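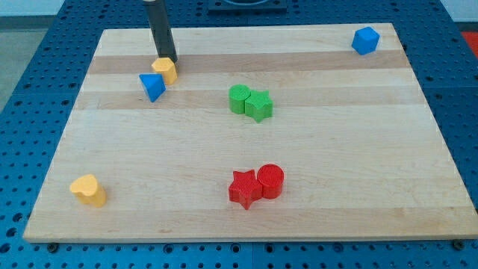 TROMARTHORPE EARLY LEARNING CENTER
Minutes of the Learning Materials Meeting
October

The meeting was called to order at 4:15 p.m. in the staff room. A quorum was present. The minutes of the previous meeting were approved with one correction: the storage unit listed under Item 2 is in the Guso Room and should not have been shown as belonging to the Rulau Room.

Item 1. Shape and Color Blocks

The lead teacher of the Rulau Room reported on the small colored blocks now in use for sorting. The blocks are plastic, have a ribbed surface, and come in yellow, blue, green and red. Shapes include cylinders, stars, a heart, a hexagonal prism, a triangular prism and a cube.

It was noted that the green blocks and the red blocks each include a cylinder and a star, so a child may match the same two shapes across colors. Staff reported that the older group sorts by color without help but tends to set the hexagonal prism aside when asked to sort by shape. The Guso Room has asked to borrow the blocks in the mornings.

A member asked whether the ribbed surface would be hard to clean. The lead teacher was asked to try a soft brush and report back.

Motion: That the blocks be shared between the two rooms, with the Guso Room having use of them until 10:30 a.m. Seconded and carried.

Item 2. Sorting Board

Discussion followed on the wooden board on which the blocks are set out. Members agreed that the light wood gives a clear background for all four colors. One member preferred a plain tray with a raised rim for the younger group. Another felt that a rim would get in the way of children reaching from the side.

Motion: That the present board be kept for the older group and that a price be obtained for one rimmed tray. Seconded and carried, one opposed.

Item 3. Materials Budget

The balance in the materials account was reported as $2,316. The opening balance for the year was $2,718. A request for $70 to buy storage bags and labels was approved without discussion.

Item 4. Labels

Shelf labels will carry a drawing of the shape as well as the word. The Âu Room asked that labels be placed at child height. Agreed. The drawings are to be ready before the next meeting.

Item 5. Other Business

The supply closet key is to be returned to the front office at the end of each day. The request for a second low table was held over to the next meeting, pending measurements of the Âu Room.

The meeting was adjourned at 5:05 p.m.

Respectfully submitted,
Recording Secretary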